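This site uses cookies to remember your preferences. By carrying on reading you agree to this. Accept | Manage settings

The Lullent kit, one month in

I said in February that I would not buy another gripper. The Lullent arrived shortly afterwards, so that went well.

For anyone new, I take old office computers apart in a unit in Turnthorpe and sell the bits that still have some life in them. It is dull work and hard on the thumbs, and I have spent a fair amount of money trying to get a robot arm to do the worst of it. The Lullent kit is a bracket, a pair of fingers, a cable and a licence for the software, and it costs £1,128 if you already own the arm. The version with the longer fingers is £1,512. I bought the short ones. Randa Bitar at Wuton, who sold it to me, asked twice if I was sure.

Fitting took 90 minutes, most of it spent on the cable, which wants to be exactly where the wrist wants to turn. The manual deals with this in one line: "route cable suitably". I have routed it in a way that suits the cable.

Once it was on, I liked it more than I meant to. Teaching it a position is quick, the grip force is easy to set, and it will go down into an open case and stop where you told it to, time after time. It's good with plastic latches. It is fair with memory sticks. Screws are still my department, and so are cables, as the software seems to regard any loose wire as a personal matter between me and the manufacturer.

Support is one man, Nizar Abou Jaoude, who answers emails at hours that worry me. He fixed my crash on start-up and then told me my table was too shiny for the optional camera. I haven't bought the optional camera.

Would I buy it again? At £100 less, without grumbling. Ferhat Türkmen has offered to lend me his Geagea to compare, so the long fingers can wait until I've had a go with that. 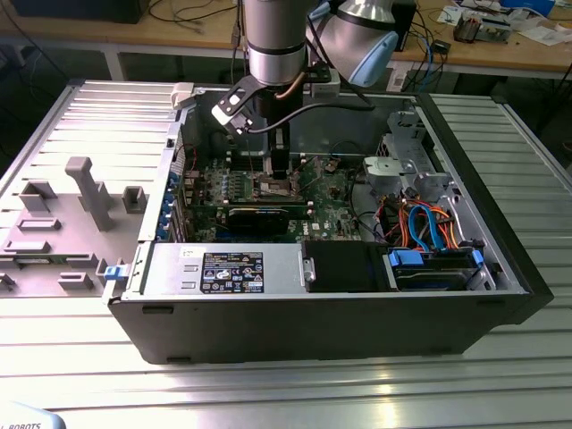 Fingers over the processor, side panel off to the left.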